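Uviswood Assembly Records Project
Progress report to the Mellari Fund, second period

Prepared by Hedvika Bednárik, project lead

Summary

The project tracks bills that stalled in the regional assembly between the resignation of one leader and the confirmation of the next. Work in this period covered three strands: completing the bill register, coding committee minutes, and requesting correspondence from the clerk's office. The first is complete. The second is behind schedule by one month. The third depends on a ruling that had not been issued when this report was closed.

Bill register

The register now holds 585 bills, which is every bill introduced in the two sessions under study. Each entry records the sponsor, the committee of first referral, the date of each reading and the final status. Of these, 124 were referred to a committee and received no hearing before the session ended. They form the working set for the rest of the project.

Duplicate entries were a problem in the first period, when the same bill could appear under its lower and upper chamber numbers. Ratih Nasution rewrote the matching rules in May. Companion bills are now linked under one record, and both numbers are kept so that readers can search by either. Bills withdrawn by the sponsor are marked separately and are not treated as stalled.
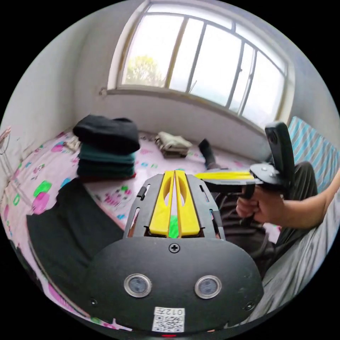

Coding of committee minutes

Minutes are coded for four items: whether the bill was listed, whether it was reached, who moved any deferral, and the reason given. Two coders read each set. Where they disagree, Vlasta Charvát reads the minutes and settles the code.

The target for the period was 200 sets. The team finished 156, leaving 44 to carry over. The delay has two causes. The finance committee changed its minute format midway through the second session and stopped naming the mover of a deferral, so those sets must be checked against the audio record. The audio is held on the assembly's Bistell system, which allows playback on site only, between 9.30 am and 4 pm.

Agreement between coders is good on the first two items and weaker on the reason for deferral. "Awaiting guidance" was being coded both as a leadership delay and as a procedural delay. The code book now treats it as procedural unless the minutes name the leader's office. All sets coded before the change have been marked for a second reading, and this will take up part of the next period.

No findings on cause are offered at this stage. The register shows that referrals slowed in the last eleven weeks before the resignation, but a similar dip appears before the summer recess in the earlier session, and the two effects have not yet been separated.

Access to correspondence

The request to the clerk's office covers letters and emails between committee chairs and the leader's staff on scheduling. The clerk released the index and withheld the contents, citing the exemption for advice to members. An appeal was lodged on the ground that scheduling is an administrative matter. Zuzana Kratochvíl is handling the appeal and has supplied the Sýkora ruling, in which diary entries of a former chair were released in part.

If the appeal fails, the third strand will be limited to the index, which gives sender, recipient, date and subject line. This would be enough to show the volume of contact on each bill but not its content. The budget line for legal advice is underspent and no further money is requested.

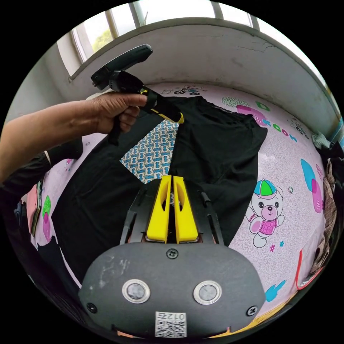
Malachy Lynch, commenting on the draft, asked that the report say plainly that a bill without a hearing was not always blocked. Some sponsors file the same bill each session with no wish to see it heard, he wrote, and counting those as casualties of the resignation would inflate the result.

The point is accepted. A field for earlier filings will be added to the register, and bills filed in three or more sessions running will be reported as a separate group.

Work for the next period

Finish the carried-over minutes, including the audio checks.
Complete the second reading of sets coded under the old rule.
Add the field for earlier filings to the working set first, then to the full register.
Report the outcome of the appeal to the Fund within ten working days of the ruling.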